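Kuvula hand-held gripper: user guide
Section 3. Recording your first fridge demonstrations
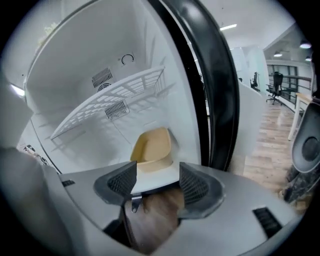

How many demonstrations do I need before it's worth training anything?

Plan on 371 for a single task in a single kitchen. That was the point where our policy stopped dithering at the shelf edge and started to do the job more often than not. You can train on fewer to check that your files load properly, and I would, but please don't judge the method on the result.

I wrote this section after we finished the Didberg set, which came to 1,164 demonstrations over several fridges, so most of the advice is stuff I got wrong first. Bülent Taşdemir did the training side and has corrected me where I was talking rubbish about it.

3.1 Before you pick up the gripper

1. Charge the battery fully. The light goes green a good while before it's really done, so leave it on overnight if you can.

2. Wipe the lens with the dry cloth from the case. Don't use kitchen spray on it (I did, and spent an afternoon wondering why every recording looked foggy).

3. Open and close the fingers all the way, ten times, slowly. Watch the width reading on the tablet as you go. It should come back to the same number each time you close them.

4. If it doesn't, go back to section 2 and redo the finger calibration. A drifting width reading will spoil a whole session and you won't notice until you try to train on it.

Note: the soft pads wear. Ours start to slip on smooth plastic long before they look tired, so try a squeeze on one of your own tubs before each session.

3.2 Mapping the room

The tracking needs to know the room before it can tell where the gripper is inside a fridge. Fridges are horrible for tracking - plain pale walls, hardly anything for it to hold on to - so it leans heavily on whatever it can see past the door.

1. Open the fridge door to the angle you'll be using and leave it there.

2. Press Map on the tablet and walk a slow loop, starting and finishing in front of the fridge. Keep the lens pointing at things with edges: chairs, window bars, table legs.

3. Bring the gripper up to the opening and hold still while you say "one elephant, two elephant, three elephant". Then go in as far as the shelf and come back out.

4. Press Finish. If the tablet says the loop didn't close, walk it again at half the speed. It is nearly always speed.

Caution: don't move the furniture after mapping. Somebody at Vellville wheeled a chair off to a meeting halfway through the morning and we threw away everything recorded after it.

3.3 Recording

1. Put the container where you want it to start. Shift it a little between demonstrations, and turn it too. I used to line mine up neatly every time, and the policy we got from that could only pick up a neatly lined-up tub.

2. Press the side button once. Wait for the beep.

3. Start from outside the fridge, at chest height, with the fingers open.

4. Move in at a steady pace. Think of passing someone a full mug of tea.

5. Come at the container so that one finger goes either side of the wall you mean to hold. Close gently, pause for a breath, then lift.

6. Bring it out, set it down on your target spot, open the fingers and back away before you press the button again. Lots of people stop recording while they're still touching the container, and then the policy never learns to let go.

7. Fluffed it? Carry on and finish if you can recover naturally. Bülent likes having a few recoveries in the set. If you dropped the thing on the floor, delete it.

Note: take a break after every 8 demonstrations. The gripper isn't heavy, but your wrist starts cutting corners before you feel it, and the late recordings end up short and jerky.

Caution: keep the fingers clear of the fan grille and of any wire shelf. A fingertip can slide between the wires and catch, and pulling hard will bend the linkage.

3.4 Checking what you've got

1. Dock the gripper and let the files copy across.

2. Open the track viewer and flick through the paths. You're looking for smooth curves into the fridge and out again. A path that jumps sideways means tracking was lost inside.

3. Bin the jumpy ones. In the Kılıçarslan kitchen we first tried to patch them by smoothing, and the policy trained on the patched set did worse than the one trained on fewer, cleaner paths.

4. Write the fridge, the shelf height and the container type in the session notes. Do it the same day.

If more than a handful are jumping, remap the room before you record any more. Turning on another light in the room often helps as well. Training settings are in section 4, and the spare pad part numbers are on the inside of the case lid.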